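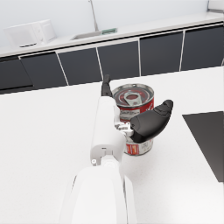
Última modificación: mayo, 18:40 h

Club de robótica de Vilotlow: "lo difícil es soltar"

Quedamos con ellos al salir de clase, en el aula de informática del instituto de Vilotlow. Prisa por todas partes. Faltan dos semanas para la muestra de Curnudbridge y el equipo Nyaga – cuatro alumnas y un alumno de último curso – todavía discute qué tarea va a presentar. Todo en simulación, eso sí. El robot vive en la pantalla.

"No tenemos robot. Tenemos seis portátiles y uno no carga", dice la capitana del equipo. Lo dice sin pena. La idea salió de una charla en Jarnley el curso pasado, a la que fueron casi obligados. Volvieron con el simulador instalado y una lista de tareas: coger una lata en una cocina, llevar dos latas a una base gris, dejar una de pie. Latas, siempre latas.

¿Por qué latas? "Porque son redondas y todas iguales", contesta el alumno que lleva el código de las manos. "Con una caja te da igual por dónde entres. Con la lata si el pulgar llega un poco tarde se te va". El primer mes se les fue todo. Se ríen.
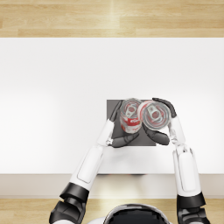 Las dos manos con sus latas sobre la base gris, en el simulador.

La tarea de las dos latas es la que mas les gusta y la que peor sale. Cada brazo por separado, bien. Juntos, no tanto. "Las dos quieren el mismo sitio", explica la capitana. "Tú ves una base cuadrada y piensas que caben de sobra. Luego los dedos también ocupan, y eso no lo habíamos pensado". Tardaron una tarde entera en darse cuenta. Otra más en ponerse de acuerdo sobre qué mano entra primero.

Guardan cada intento. Llevan 158 y quieren llegar a 200 antes de la muestra. Los graban ellos mismos por turnos, moviendo los brazos desde el teclado, y después los revisan uno a uno en una hoja de cálculo con una columna que se llama "desastre". ¿Y qué se apunta ahí? "De todo. Choque, lata tumbada, me aburrí". Esta última la firma siempre la misma persona, según parece.
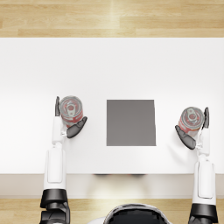
Una lata en cada mano y la base libre entre las dos.

Les pregunto por el reparto. Dos programan, una graba, una escribe la memoria y la quinta "hace preguntas", que al principio sonaba a excusa y ahora es el puesto que nadie quiere perder. Fue ella quien preguntó por qué cerraban los dedos tan deprisa. Bajaron la velocidad. "Una pregunta tonta y nos ahorró una semana", admite el del código.

El profesor que los acompaña habla poco. Imparte tecnología, se queda hasta que cierran. "Yo de manos robóticas sé lo que me cuentan ellos", dice. Lo que sí exige es la memoria escrita, con los fallos dentro. Van por roughly la mitad – "por la mitad o así", corrige la encargada, que ha tachado el anglicismo de su propio borrador y nos deja verlo.

Luego está lo de soltar. Coger la lata tiene su aquel, pero abrir las manos sin rozarla es otra historia. "Los cuatro dedos se apartan bien. El pulgar es el que molesta", cuenta la capitana, con su propia mano abierta encima de la mesa para explicarlo. Probaron a retirar la muñeca primero, luego a abrir el pulgar antes que el resto. Se quedaron con lo segundo, de momento.

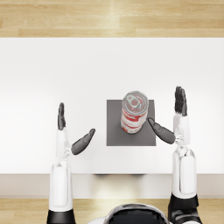

"Y cuando se queda de pie no te mueves de la silla, por si acaso", añade. Como si la lata se fuera a enterar.

De la muestra esperan poco y mucho. En Curnudbridge habrá unos 220 inscritos, equipos con laboratorio y patrocinador. Ellos llevan un portátil, la memoria y un vídeo que aun no han montado. ¿Nervios? "Por el vídeo". ¿Y el curso que viene? Se miran. Cuatro se van del instituto, la que hace preguntas repite optativa y se queda con la hoja de cálculo. Ya ha avisado de que piensa cambiarle el nombre a la columna.

Son casi las siete y hay que apagar. El del código pide cinco minutos para un intento más. Le dan tres.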